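Cell notebook, white table in the tiled corner, arm with two-finger gripper
24 December 2020

Picked this up again after the Prindik update went on. The release note says the gripper "self-references" at startup and that manual zeroing of the fingers is no longer needed. I have read that sentence in two earlier release notes and it was wrong both times, so I did the manual check anyway.

Procedure as before: power up, let the arm home, open the gripper fully, wait, close on nothing, open again. Then look at the wrist camera view and compare the finger tips against the marks in the setup sheet. The tips came back in the right place on the first cycle. I ran 8 cycles before writing that down. On six of them the reported opening agreed with the sheet. On the other two it read 2 mm wide, with the tips in the same spot in the wrist view both times as far as I could judge. So the number drifts and the fingers don't, or the camera isn't good enough to show it. I lean toward the number being at fault but can't prove it from this.
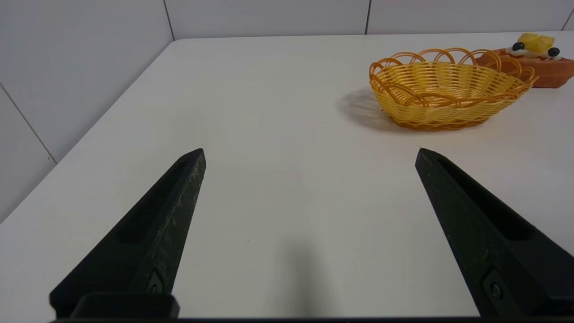
Wrist camera, fingers open, basket and a cake- or pastry-like toy at the back.

Finger condition. The outer face of the left one is dusty and has scratches. The sheet says "replace if worn" without saying what worn means, which is no use to anyone. My own rule is to leave them on until I can catch a fingernail on the gripping face. I couldn't, on either. Wiped both down with a damp cloth, nothing stronger. Whoever wrote "solvent OK" in pencil on the Flomley sheet should say which solvent and what plastic they tried it on.

Screws: one near the base of each finger, down in the recess. Checked both with the small driver. Right one was tight. Left one took perhaps a quarter turn, which could be real looseness or could be me leaning on it harder than the last person. Put a paint dot on it so that next time there's something to go by. No threadlocker yet. If it moves again by February I'll use some, but I don't want to glue a screw in to cure a fault that might be in the software.

Camera calibration. The Plekano routine wants the table bare, and for once I did that properly. Four poses, residual under the limit on all of them. It prints a green "EXCELLENT" for anything under the limit, so a result that barely scrapes in gets the same word as a good one. I'd like the raw figure logged and the word deleted. I have asked for this before.

Then put the objects back on for grasp tests. Yellow basket first. The looped rim is a bad thing to grip and a good thing to test with, because a finger can go through a loop or ride over it, and the controller calls both a grasp. Got four clean picks in six tries. In one of the misses the software reported success with the basket still on the table. That's the failure that bothers me. A dropped part with an error code is something I can work with, but a false success goes into the log as data and somebody averages it later.

Suspect the same thing as the opening number. If the reading is 2 mm wide with nothing held, then closed-on-nothing looks like closed-on-something-thin, and a loop of the rim is thin. Adeleke support say the threshold already allows for this. They said it quickly. I have asked them what the threshold is and had no answer yet.

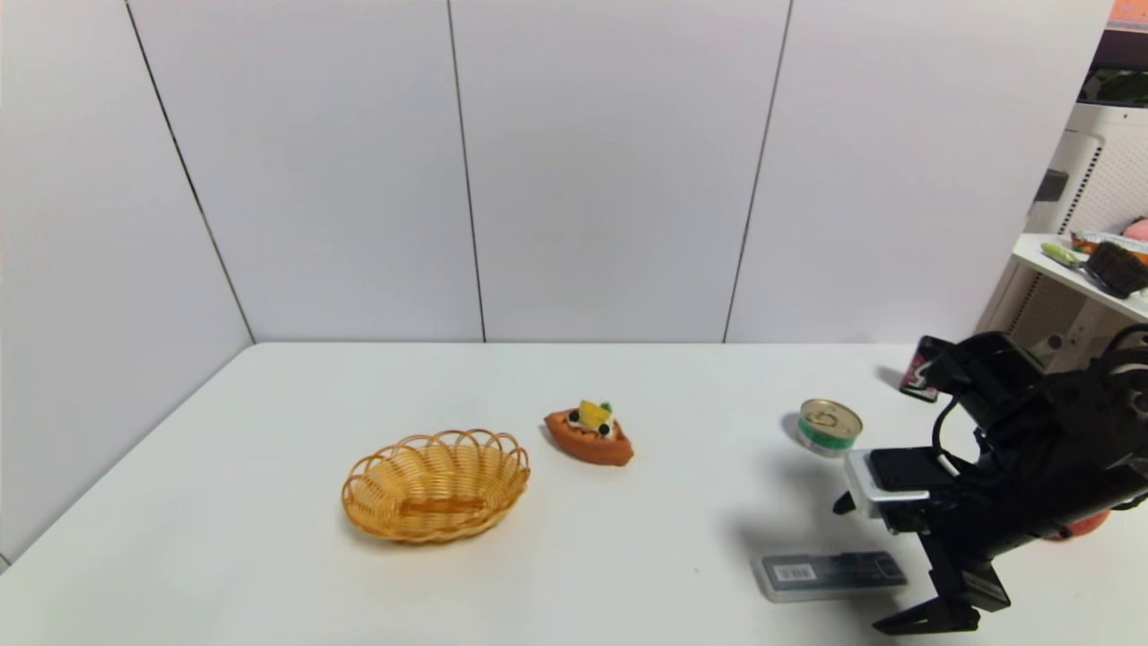
Cable next. The loop at the upper joint is supposed to hang free through the whole reach, and I went through the far poses by hand at low speed watching it. It clears. There was a note from the last service that it "may rub" but it didn't say at which pose, and I found none where it touched. Left it alone. I'm not going to add a cable tie on the strength of "may," as the last tie somebody added up there was the cause of the joint fault we chased for so long.

Shadows are still a nuisance. The arm darkens a wide patch of table wherever it works, and the detector does worse on anything lying in it. The vendor's view is that the model is trained for this. My view is that a second lamp on the opposite side costs very little and could be tried in an afternoon. Lamp is on the order list.

To do:
Repeat the 8 open/close cycles from cold, and again after an hour of running.
Log reported opening with a thin shim between the tips.
Look at the paint dot on the left screw.
Roll back Prindik on the spare controller and see if the 2 mm goes away.
Chase Adeleke for the threshold figure.

Until the shim test is done, please don't count basket picks as good on the software's word. Look at the table.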